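Speaker notes, "A corner where people want to sit"
Talk for the Wamisthorpe evening on shared rooms, June 16, 2020
Mirjam Auer

Slide 1. Good evening, thank you to Hưng Triệu for the invitation. Say my name slowly. Say that I am from Sarnberg and that my English is sometimes a bit stiff, they should please interrupt me.

Slide 2. Start with the question: who of you has a table at work where nobody sits? Wait for hands. Do not hurry here.

Slide 3. The Duggan building. Old brick walls, a metal ceiling, many people passing. We had 1060 pounds for the whole corner and four weeks of time. The fridge had to stay where it was, the electrician was very clear on this point. So I planned from the fridge outwards. Tell the story of the door which opened to the wrong side (short version!).

Slide 4. The table. I wanted a white one with a curved front edge, because people walk past with cups and bags and they hit themselves on corners. Under one end there are open shelves. My colleagues at Jitance asked for doors on them. I was against it. What is behind a door gets forgotten, and in August you find it again by the smell. Pause for the laugh, if it comes.

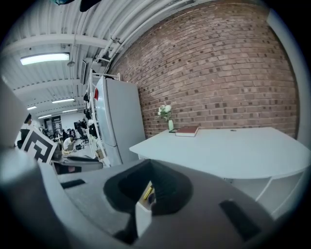
Slide 5: White table, flowers and one book against the brick.

Let them look a moment before I speak. Then say only this: brick has already many colours, red and brown and grey, so the table can be quiet. A small pale green vase and white flowers are enough. The book with the dark red cover goes well with the wall.

Point to the round grommet in the tabletop. It is a small thing, but ask for it when you order the table. To make the hole later is expensive and the dust goes everywhere.

Slide 6. Lights and noise. A metal ceiling gives back every sound. I recommend felt under chairs and a soft mat near the fridge. If time is short, skip the part about lamps.

Slide 7. The rule for flowers. One person per week changes the water, the name is written on the kitchen list. When the flowers are finished, they go out the same day.

Slide 8. Questions. If they ask for the supplier of the table, I send the address by email after the talk. Leave the slide with the table plan on until the end.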